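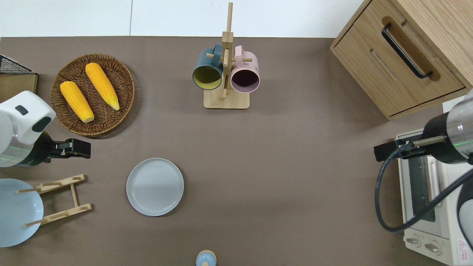 Countertop Set by Rorlow: Dish Rack, Mug Tree and Woven Basket

Most matching kitchen sets are a way to sell you one useful thing and a couple you wouldn't have picked. I went into the Rorlow set expecting that, and I still half think it. The basket is the one I'd have skipped. It is round, woven, with a braided rim, and it takes two ears of corn with room to spare, so call it a fruit bowl if you like. It will not hold a week of potatoes whatever the box says.

The rack and the mug tree are the reason to look at this page. Both are light wood, both are plain, and neither has a drip tray. Rorlow's leaflet calls the rack "self-draining." So is a towel. Put something under it or plan on wiping the counter.
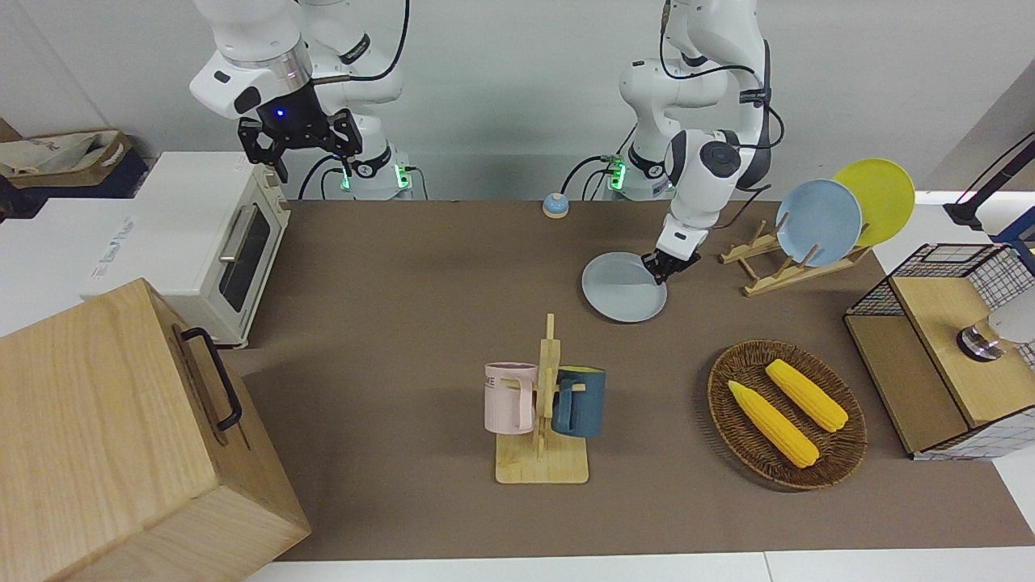

The leaflet also says the tree will take "your whole collection." It takes a few everyday mugs. Hang one on each side of the post and it stands straight. Hang two heavy ones on the same side and I would want to watch it for a while first. Wide handles go on easily. Narrow ones need a bit of fiddling, and small espresso cups are a lost cause.

Dish rack

Upright dowels on a slatted base. Dinner plates stand on edge between the dowels and can be pulled out one at a time. Deep bowls lean. Our buyer, Oriana Vergara, has used one since November and says the dowels are still tight, but she dries it between loads and most people won't.
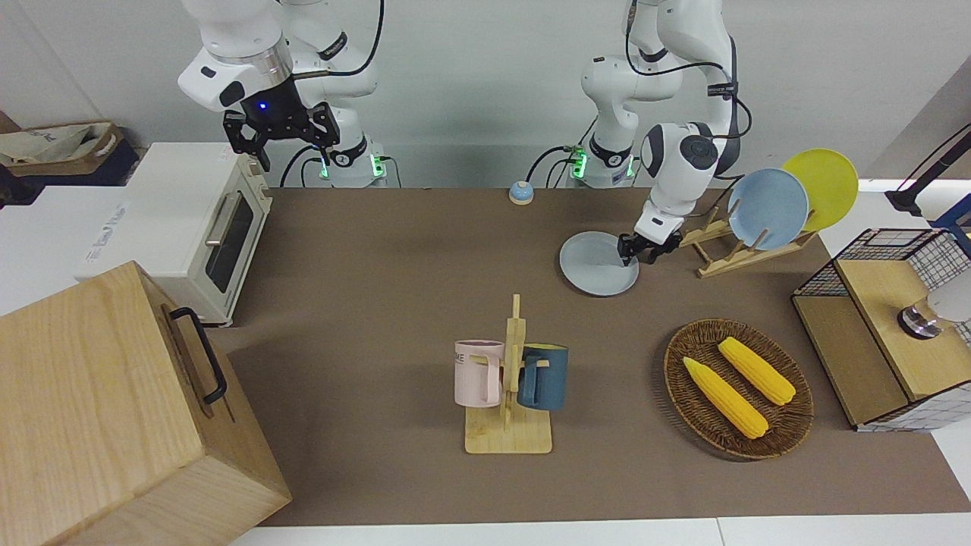 We also stock the Rullow rack, which folds and costs less. The hinge is the weak part and we have had returns on it. If you have the counter space, the fixed one is the safer buy. If you don't, I'd think about whether you need a rack at all.

Plates are not included with any of these. Customers keep asking.
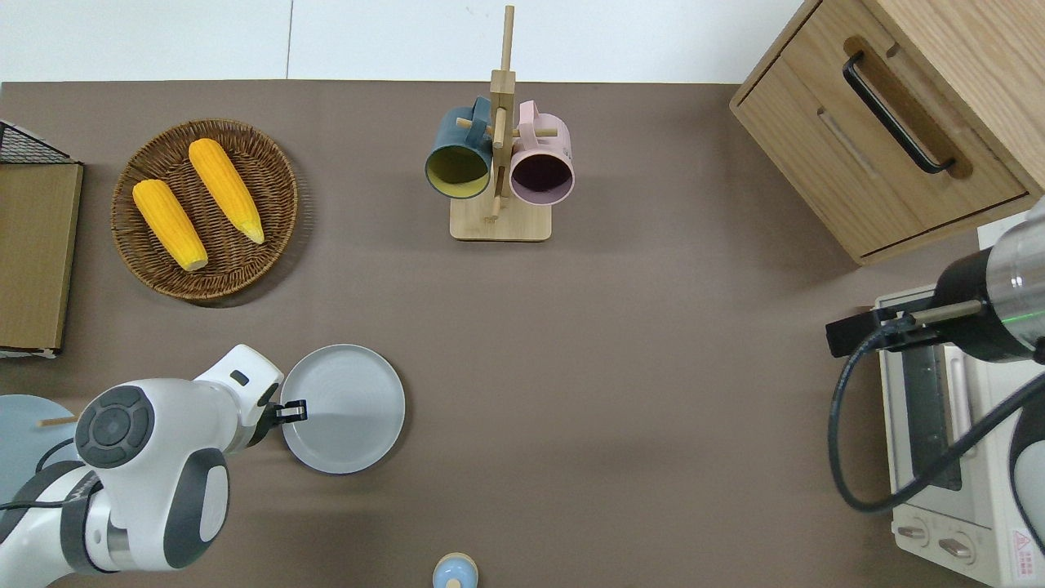 Details

Set price: $158
Pieces: rack, mug tree, basket
Finish: unpainted wood, no stain options
Cleaning: wipe down, do not soak, keep out of the dishwasher
Returns: unused, in the original box
Sold separately: rack and mug tree yes, basket no

If you already own a rack you like, buy the tree alone. The set discount is small and mostly pays for the basket.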